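# Zumoleck grasp planner, three months in

We bought a year's licence for the Zumoleck grasp planner in February, mainly to find out if its published method for thin objects works outside the authors' own lab. I have now had enough time with it to write something useful.

The method is simple to describe. Most planners look for two opposite faces and close on them. Zumoleck adds a first step for flat things: it picks one fingertip to press and slide the object, then brings the others in once an edge has lifted or turned. The sliding step is learnt from demonstrations. The package comes with a base model trained on 3350 of them, and you add your own for your hand and your surface.

I added 192, recorded by me and Daryna Maksymiv over several afternoons. The manual asks for 50 as a minimum. With 50 the hand pressed far too hard and stalled, so I would treat that number as good enough for checking the install and nothing else.

Our surface is carpet, and the small objects are the hard part of the set. A cup or a box gives the fingers something to close round. A paper clip lies almost flush with the pile.

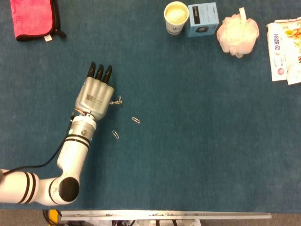 *Paper clips beside the hand on the carpeted table, with the larger test objects along the back.*

On larger objects the planner did what our old one, Reltier, already did, at much the same speed. The soft ones gave neither of them trouble. If those are all you handle, there is no case for switching.

On paper clips the difference is plain. Reltier would propose a pinch straight down and miss, over and over. Zumoleck gets the clip far more often than it drops it, provided the clip is lying alone. When two are close together it tends to press on both and drag them along, and the confidence score stays high while it does so. The score is the part I trust least. It seems to measure how familiar the view is and tells you little about the grasp.

The paper also claims that the sliding step carries over between surfaces without new demonstrations. We tried the carpet-trained model on Daryna's bare bench and it overshot on nearly every attempt. After she recorded a short extra set it settled down. I would call the claim half right: the finger choice carried over, the force did not.

Setup took me two days, most of it spent on the hand description file. The Boros converter that comes with it swapped two of the finger joints, and I found this by watching the wrong finger move. Check yours before you power anything up. Support replied the next morning with a fixed file.

Logging is good. Each attempt is saved with the plan, the joint readings and the video, all in one folder, and the playback tool opens them without fuss. The export to Trillavden format loses the force data, so keep the originals.

**Rating:** 3 out of 5. I will renew if the scoring is fixed. For thin parts on a soft surface it is the best I have used, and for anything else I would stay with what you have.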